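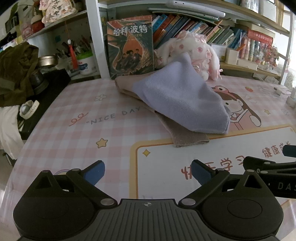
I have learned to fold things very late in my life. In the house of my parents everything was ironed and put in a tall cupboard by my mother, and when I moved to my own flat I simply pushed the things into drawers and closed them fast. So this winter I decided to do it properly, one drawer each evening, starting in January and without hurry.

The first surprise was how much I own that is made of cloth and is not clothing. I put everything from the linen drawer on one pile and counted 142 pieces. Kitchen towels, napkins, cleaning cloths, covers for I do not know what. Some still had the label of Rimstead, the small household shop near my old job, where I used to buy something each time it rained.

I do the folding on the children's table, because it stands at a good height for me and the light is better there. It has a pink and white checkered cloth with "NICE DAY" printed on it, and in Chinese it also says 快乐学习, which means "happy learning". I find this suitable for a person who is learning to fold at my age.

Knitted pieces are the most difficult. The beige one does not want to have corners. If I fold it in three, the ribbed edge comes out on one side, and if I roll it, it opens again when I take my hand away. The microfiber cloths are easier, but they are light and slide on each other - the lavender one makes a little mountain if I only drop it on top of something. Now I put the two kinds in separate boxes, and I stopped trying to make one tower of all.

The boxes are from Grelliro. I bought the flat ones, 20 cm high, and they fit under the bench in the hall. I wanted first to order a larger one from Rüegg, but the delivery cost was almost the same as the box.

Of the 142 pieces I kept 100. The others are in a bag for the collection point in Ukthorpe, which takes also old towels if they are clean. They close at five, so I must go there directly from work.

After the cloths I will continue with the books. Harry Potter can stay standing at the back of the table for now, and the bunny with the pink ruffles too. The next drawer is the one with the cables, and I have not opened it yet.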